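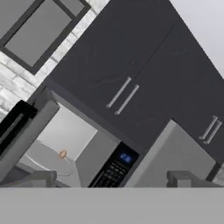 Our project asked whether a more expensive golf ball helps an ordinary player score lower. The question came from the sleeve of the Pulent ball, which promises "tour distance for every swing," and I did not believe it when I read it. Golf companies sell a lot of hope, and much of it is in the finish. A pair of dark kitchen cabinet doors with a little veining in the surface and long silver-gray bar handles will look like money to most buyers, and none of that says a thing about the hinges. I wanted to know what was behind the door on this ball.

Background

I read what the makers put out, which was mostly adjectives. The Pulent leaflet has a chart with two bars on it and no numbers on the side. The Flerkport leaflet, for the cheap ball we used as a comparison, has no chart, and I liked it better. My project partner, Khrystyna-Mariia Prokopenko, plays on the college team and started out more open to the claim than I was. We agreed to write down what would count as a win for the Pulent before hitting anything: a gain of at least six yards in average carry off the driver, or clearly tighter grouping with a wedge.

Method

We used the practice range at Hendport in July, before 9 in the morning, when the wind is usually down. There were 19 players, all club members with no professional experience. Each one hit both balls with their own driver and their own wedge. Khrystyna-Mariia covered the logos with a black marker and kept the key in her bag, so neither the players nor I knew which ball was on the tee. A launch monitor borrowed from the Nazarenko golf shop recorded carry and ball speed. The wedge shots were all played to a flag at 90 yards, and we paced off the distance to the hole with a tape for anything close.

We ended up with a little over 700 usable shots. Topped shots were thrown out, which I argued against. People top the ball in real rounds, and no ball on the market fixes that.

Results

With the driver, the average difference in carry favored the Pulent, but it was under two yards. The same player hitting the same ball twice in a row often varied by ten times that. By our own rule this is not a win. With the wedge the Pulent stopped a bit shorter after landing, and the better players noticed it without being asked. The grouping around the flag was no tighter.

We also asked each player to guess which ball cost more. They did no better than a coin.

Problems

The marker ink may have changed how the cover behaved, and we had no way to test for that. The range mats are firmer than grass. Two players got tired and their last shots were weak, and we left those in. Our advisor, Ludger Schmieder, pointed out that putting was left out completely, and he is right that a softer cover might matter there. I doubt it, but I can't show it.

Khrystyna-Mariia still thinks the wedge result is worth paying for if you play every week. I would spend the money on a lesson. A second round of testing on grass, with putting included, would need more players and a different way of hiding the logos.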